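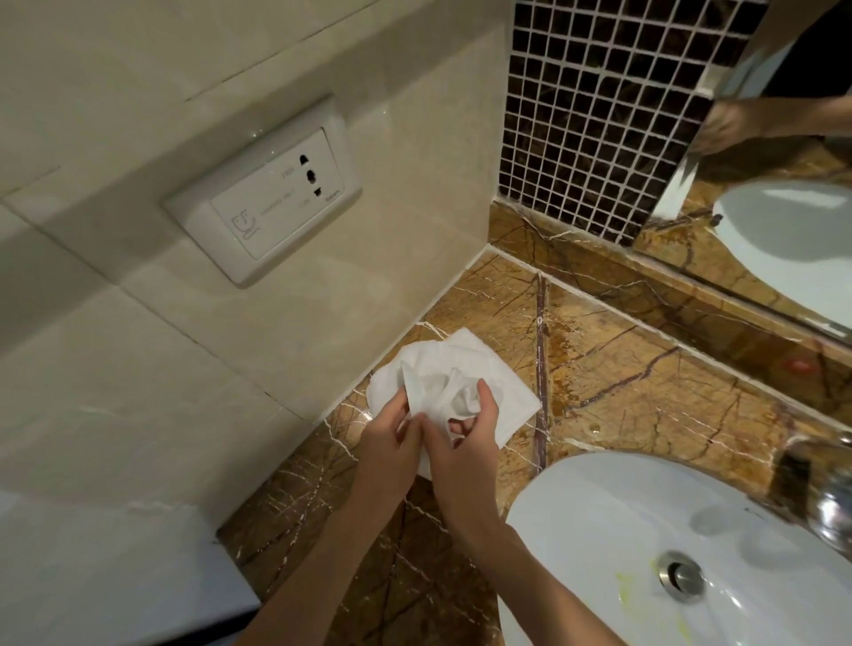 Nov 21, 2021

The kitchen drawers are in! I've been going on about these since July, so thank you to everyone who has put up with me. We went with Jirnbridge in the end, a small joinery shop two streets from my old office, and I'm so pleased we did. They built everything in oak with proper dovetails (I keep pulling drawers out just to look at the corners) and the big pan drawer is 71 cm wide, which the flat-pack places simply couldn't do.

Fitting took 7 days, with a bit of a wait in the middle for the runners. The old units came off the wall far more easily than I'd feared, and behind them we found a strip of the original green paint. Lovely colour! I'm very tempted to use it in the hall.

The handles are the Alta ones in brushed brass. I ordered 2 samples first and carried them round the house for a fortnight, holding them up against everything. We went £300 over on the whole job, mostly down to the larder cupboard, and I'd do it again tomorrow.

Next job is oiling the worktop. Three thin coats, a night between each, and the cat shut upstairs.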